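Sumulberg Clothing Swap – planning meeting, July 2025

Held in the back room at Bellis. Started late, key trouble again.

1. Minutes from March
Approved. One typo fixed (Dimitz spelled wrong twice).

2. Sorting – jeans and belts
Long talk on whether belts stay with jeans or go in the accessories bin. Agreed – if a belt came threaded through the loops it stays on, buckle at the front. Jeans get laid flat on the white table, legs pointing away, and checked before tagging. Fading is fine, holes are not.
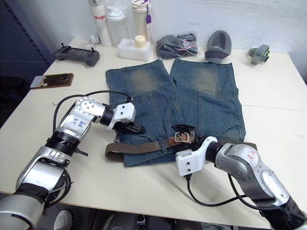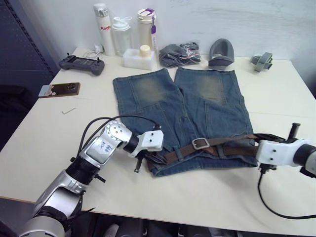
3. Prices
Jeans stay at 2 tokens, belt included. Proposal to charge extra for a belt did not pass. Coats 12 tokens, some grumbling.

4. Racks and hangers
Bala can lend 25 hangers with clips. We need 80. Ask Dimitz what they have left over from the spring sale, and wether they want them back washed.

5. Drop-off hours
Evenings only for now. No bags left outside the door – sign to be redone in bigger letters.

6. Any other business
Table wobbles, needs a shim. Drinks to be kept at the back of the table away from clothes, same as before. Lost glove still in teh office.

Next meeting same room, bring the tag gun.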